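Ticket 3480: Refill station at Okeo trailhead hostel shows wrong bottle count
Opened by: Alby Donnelly
Assigned to: Toàn Dương
Status: Waiting on part

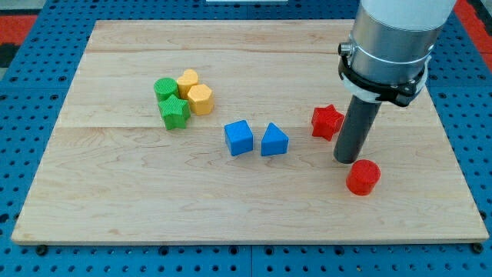
Alby, 9:10 am
The screen on the water refill station in the guest kitchen is stuck at 3000 bottles saved. It has been there since the start of May. Water comes out fine and guests are still using it. We put the number on the waste board by the bunk rooms, so people have started asking. I turned it off at the wall and on again. Same number.

Toàn, 10:25 am
Is the filter light green, yellow or off? Also please read me the firmware number. Hold the side button until the screen changes.

Alby, 10:50 am
Light is yellow. Firmware says 44.

Toàn, 11:05 am
Thanks. Yellow means the filter is near the end of its life and has no effect on the counter. Firmware 44 has a known fault where the count stops at 3000 if the station loses its connection to Mestus during an update. Please check that the station is on the hostel network and not the guest one. The guest network at your site logs devices off every night.

Alby, 1:40 pm
It was on the guest network. Moved it over. Screen now says 91.

Toàn, 2:15 pm
91 is the count since the last restart. The old total should come back after a sync. Leave it on for an hour and don't press reset, that clears the stored total.

Alby, 3:30 pm
Still 91. Mohammed hostel has the same Titumeo model and theirs is fine, if that helps.

Toàn, 4:05 pm
It does. Theirs is on a later firmware. I tried to push the update to yours from here and it failed twice at the memory check, so the storage card needs replacing. Card ordered. I copied your last good total from the server and will load it when the card is in. Until then, write down the screen number at closing each day.

Alby, 4:20 pm
OK. Can you send a filter in the same box?

Toàn, 4:30 pm
Added to the order.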